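So I signed up for the mill thing

Regular readers (hi, both of you) know I've been circling the Wernstead mill project since it was announced. Well, I finally went along on Wednesday night, and I came home with a script, a cold, and a job I didn't ask for.

Quick catch-up if you missed it. The old Echeverri woolen mill closed before I was born, and most of what's left is one long brick wall and the road that still bends to go past a gate that isn't there. The town wants to put on a play about the people who worked in it, written by people who live here now. There's a little booklet to go with it, and a walk, if anyone can agree on the route. They asked for writers. I write a blog, so I figured I counted!

I expected a handful of people and got a full room. Chairs had to be carried in from next door, and the heating made a noise like a kettle the whole evening. We started with the payroll books, which survived because somebody's aunt kept them under a bed in Brarnbridge for most of her life. The biggest year lists 1,215 workers. I had no idea. My street alone had 73 of them, and I sat there running my finger down the page looking for my own house number.

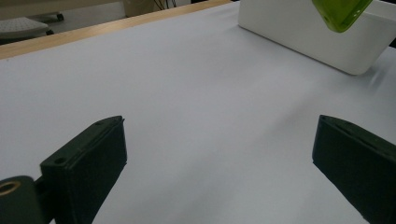
It's in there, by the way. Two sisters, both in the carding room, both paid the same until one of them suddenly isn't in the book anymore. No note, nothing. The next week the other sister is paid for extra hours, and then it's just her name until the end of that volume. I've thought about those two every day since. I've been up in the back bedroom wondering if it was theirs (it's a terrible bedroom, the ceiling slopes right where you want to stand up).

Anyway, that's my piece now. Ten pages, due in December, and I've written four and thrown out three. My problem is the talking. Every time I let the sisters open their mouths they sound like a museum sign. "As you know, sister, the carding room opened in the spring." Awful! I read a bit out loud in the kitchen and had to go for a walk.

What helped was the letters. The Pravovero chapel has a box of them, and Segundo Yupanqui has been typing them up in the evenings, bless him. People in those letters talk about boots. They talk about who owes who for eggs, and a dog that bit the foreman, and a dance that got rained out and then moved indoors and then got too hot. Hardly a word about wool. One woman writes three whole pages on a hat she saw and decided against, and signs off with "mill same as ever." I want that line on a T-shirt.

So I've started over with the sisters arguing about a hat. It's going much better. I still don't know how to get one of them out of the story without making something up, and that bothers me more than I thought it would. Is it okay to give a real person an ending she may not have had? Some of the others at the meeting said sure, it's a play, everyone knows it's a play. But her family could be sitting in the second row. I asked about changing the names and the room split right down the middle, and we ran out of time and had to stack the chairs.

I put the question to the group by email when I got home.
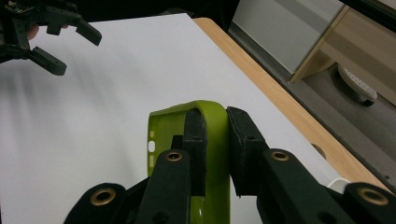

Segundo wrote back before I'd even gotten my coat off, saying I should leave her ending out completely and let the other sister come in alone, sit down, and get on with her work. Don't explain it, he said, the payroll book doesn't. He also said my four pages were too long and that the dog should come back.

He's right about the dog. I'm still chewing on the rest. There's a part of me that wants the audience to get an answer, probably because I want one, and I keep checking the later volumes in case she turns up again under a married name. There are 3,678 entries in the index, and I'm almost through the Ms.

Next meeting is at seven, same room, and they still need people for the booklet, plus anyone who can sew. If you had family at the mill, please bring whatever you've got, even if it's only a story about eggs. And if your great-grandmother was a carder who left in a hurry, email me first!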